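Home Products Dried Fruit and Powders Wholesale Contact

Ploso Freeze-Dried Soursop Powder

Ploso is a single-ingredient powder made from the pulp of ripe soursop (Annona muricata). The fruit is peeled and seeded by hand, pulped, frozen and dried under vacuum. No sugar, carrier or anti-caking agent is added. The powder is cream to pale beige and has a sour, slightly resinous smell.

The standard pack is a 600 g resealable pouch. Once opened, keep it closed and below 70 percent relative humidity. The powder takes up moisture quickly and will cake if left open, though caked powder can be sieved and used.

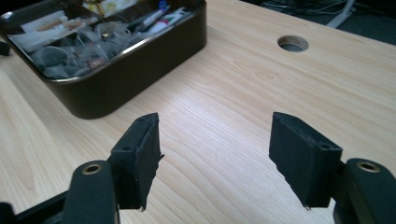

To reconstitute, stir 15 g into cold water and let stand for 2 minutes. Use less water for a thick pulp suited to ice cream and fillings. Heat dulls the flavor, so add the powder late in cooked recipes.

Seeds and skin are removed before pulping and are not used in any Falcombe product. Color varies with the harvest. Lots packed after March tend to be darker.

Lot sheets are issued by Morfudd Owen on request. Wholesale orders go through Tyra Åberg at the Sjögren warehouse. Gremura guava powder ships in the same pouch and can be combined on one order.

Last updated: March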